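Atelier de Cuesta – Construire une paire de pinces à main instrumentées
Notes de cours, séance 2
Rédaction : Isla Imrie
Version du 23/5/18

Ces notes reprennent ce qui a été dit à l'établi et ajoutent les réglages qui n'ont pas tenu au tableau. Elles supposent que la séance 1 est acquise : impression des coques, perçage, tri de la visserie. Ceux qui l'ont manquée trouveront les plans de coque dans le classeur Nuddale, à l'entrée de l'atelier.

Le sujet du jour est la prise sur des objets souples : tissu, sangle, sac. Une pince réglée sur un cube de bois se comporte tout autrement sur une toile plissée.
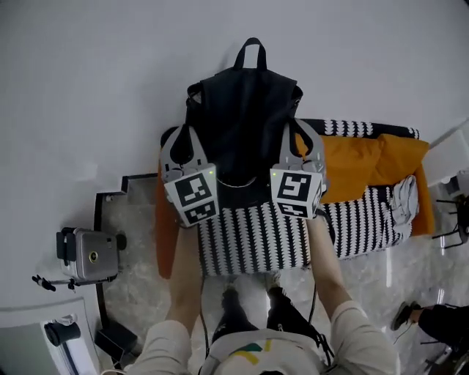
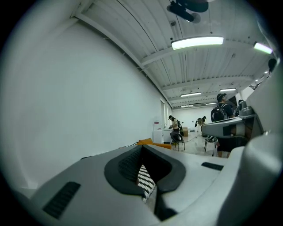 1. Rappel du montage

Chaque pince comprend une coque en deux moitiés, une poignée, deux doigts courbes, une caméra et un bloc marqueur. Les doigts sont entraînés par la gâchette au moyen d'une biellette. Il n'y a pas de moteur dans cette version : c'est la main qui ferme, et un capteur mesure l'ouverture. Plus tard, la même géométrie de doigts sera montée sur le bras Tredcombe, et les mesures prises à la main serviront de référence pour commander la fermeture.

Il faut donc que les doigts tenus à la main et les doigts montés sur le bras soient identiques. Si vous retouchez une pièce à la lime, retouchez aussi le fichier et réimprimez. Une correction faite sur une seule pince se retrouve des semaines plus tard sous forme d'un décalage que l'on cherche partout ailleurs.

Ordre d'assemblage :
Poser la biellette sur l'axe de gâchette avant de fermer la coque.
Faire passer le câble du capteur dans la gorge, côté paume.
Fermer la coque sans serrer.
Actionner la gâchette plusieurs fois sur toute la course.
Serrer en croix.
Monter les doigts, puis les patins.

Si la gâchette accroche après le serrage, desserrez d'un demi-tour la vis la plus proche de l'axe et recommencez. Le plus souvent, le câble est sorti de sa gorge et se trouve pincé entre les deux moitiés. N'insistez pas, l'isolant se coupe vite à cet endroit.

2. Les patins

Nous avons essayé plusieurs matières depuis février. Le silicone coulé adhère bien mais se déchire à la base. La mousse collée donne une bonne prise sur les objets durs et glisse sur les toiles synthétiques. Le caoutchouc en plaque, découpé au gabarit, reste notre choix pour cette série.

Découpez au cutter neuf, en deux passes. Dégraissez le doigt à l'alcool, laissez sécher, puis collez en partant du centre vers les bords pour chasser l'air. On laisse sous presse jusqu'à la séance suivante. Un patin décollé dans un coin se remplace entièrement. Remettre de la colle par-dessous crée une surépaisseur, et les deux doigts ne se rejoignent plus sur toute leur largeur.

Contrôle : fermer la pince sur une feuille de papier et tirer. La feuille doit résister de la même façon à gauche, au centre et à droite. Si elle part d'un côté, le patin est de travers ou le doigt est vrillé. Pour savoir lequel des deux, démontez le patin et refaites l'essai à nu.

3. Le capteur d'ouverture

Le capteur renvoie une valeur brute, sans unité. Sur la pince de démonstration on lit 536 pince fermée et 3 792 pince ouverte. Vos valeurs seront différentes, et c'est normal : elles dépendent de la position de l'aimant sur l'axe. Notez-les au crayon gras à l'intérieur de la poignée et reportez-les dans le fichier de réglage.

La conversion est linéaire entre les deux butées :

ouverture = (valeur lue – valeur fermée) / (valeur ouverte – valeur fermée)

On obtient un nombre entre 0 et 1. Avec les valeurs de démonstration, l'écart au dénominateur est de 3 256. Si votre écart est nettement plus petit, l'aimant est trop loin du capteur ou la gâchette n'atteint pas sa butée.

Deux erreurs reviennent souvent. La première est de relever la valeur fermée en serrant très fort : les doigts fléchissent, le caoutchouc s'écrase, et la valeur obtenue n'est jamais retrouvée en usage courant. Fermez jusqu'au contact, pas davantage. La seconde est d'inverser gauche et droite dans le fichier. Bougez une seule pince et regardez quelle courbe réagit avant d'aller plus loin.

4. Les marqueurs

Le motif imprimé sur chaque face du bloc permet de retrouver la position et l'orientation de la pince depuis une caméra extérieure. Les deux pinces ne doivent jamais porter le même motif. Imprimez sur papier mat, à l'échelle exacte, puis vérifiez au pied à coulisse le côté du carré noir. C'est cette mesure qu'il faut entrer dans le logiciel, et non celle qui était demandée à l'imprimante.

Gardez la marge blanche autour du carré. Une étiquette coupée trop près du noir est mal détectée dès que le fond est sombre. Évitez aussi le ruban adhésif brillant : un reflet suffit à faire disparaître un coin du motif.

Pour vérifier l'ensemble, posez la pince, ne la touchez plus et affichez la position calculée. Elle doit rester stable. Si elle saute entre deux orientations, le bloc est vu trop de face. Inclinez-le légèrement ou déplacez la caméra.

5. Prendre un objet souple

Un objet rigide a une largeur, et la pince s'arrête dessus. Un tissu se tasse, se plisse et file entre les doigts. L'ouverture mesurée ne suffit plus à dire si l'objet est tenu : un pli fin entre les patins donne presque la même valeur que la pince vide. Il faut regarder l'image de la caméra en même temps que la courbe.

Consignes pour l'exercice à deux mains :
Approcher les deux pinces ouvertes, doigts parallèles à la surface.
Appuyer légèrement avant de fermer, pour former un pli.
Fermer lentement, attendre un temps, puis lever.
Garder les deux poignets à la même hauteur pendant le levage.
Reposer avant d'ouvrir.

Sur un sac, cherchez une couture ou une sangle. Le plat de la toile se pince mal et la prise lâche dès que le contenu se déplace. Commencez avec un sac peu chargé, puis ajoutez du poids d'un essai à l'autre en laissant le reste inchangé. Sur un coussin fixé à son support, l'exercice est différent : on pince, on tire à peine, et on note à quel moment le tissu échappe.

Faites attention au câble. Il doit suivre l'avant-bras avec assez de mou pour que le coude se tende entièrement. Trop court, il tire sur le connecteur. Trop long, il passe entre les doigts de l'autre pince – c'est arrivé à presque tout le monde en séance 1.

6. Tenue du cahier d'essais

Une ligne par essai : objet, point de prise, ouverture au contact, ouverture au levage, résultat. Les échecs se notent aussi, avec un mot sur la façon dont la prise a lâché (glissement, pli trop fin, rotation de l'objet). N'effacez pas une ligne parce que le geste était maladroit. Indiquez-le dans la dernière colonne.

Si vous changez un patin, tracez un trait sous la dernière ligne et relevez de nouveau les deux butées. Les essais d'avant et d'après ne se comparent pas directement.

7. Rangement et matériel

Les pinces se rangent doigts ouverts, pour ne pas marquer le caoutchouc. Les blocs marqueurs restent montés. Les câbles se roulent à plat, sans les enrouler autour de la poignée. La plaque de caoutchouc vient de chez Ceswood ; il en reste assez pour la série en cours, à condition de placer le gabarit dans le sens de la longueur.

À préparer pour la séance 3 :
Les deux pinces assemblées, patins collés et contrôlés à la feuille.
Les valeurs de butée de chaque pince, reportées dans le fichier de réglage.
Une page de cahier remplie, avec au moins un objet souple et un objet rigide.
La platine d'adaptation pour le bras Tredcombe, imprimée mais non percée. Le perçage se fera sur place, avec le gabarit de l'atelier.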